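Gullbridge have given Emanuel Coman a new contract, and I have read the club statement twice in search of a fact. He is delighted. The manager is delighted. The length of the deal is "long-term", like my knee.

I like Coman. He got 8 goals last season, one of them with his face, and he still chases full-backs in the rain.

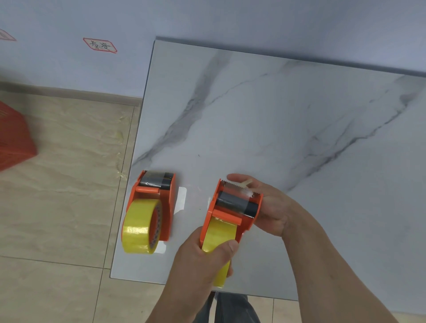

Two orange tape dispensers, one of them in hand.

Kulsoom Naqvi, two seats along from me, reckons we should have sold him in May and bought a goalkeeper. She may be right – we let in three on Saturday and the lad waved at two of them. The crowd was 493, and I could hear most of them sighing. Away at Cliltalon next, by coach.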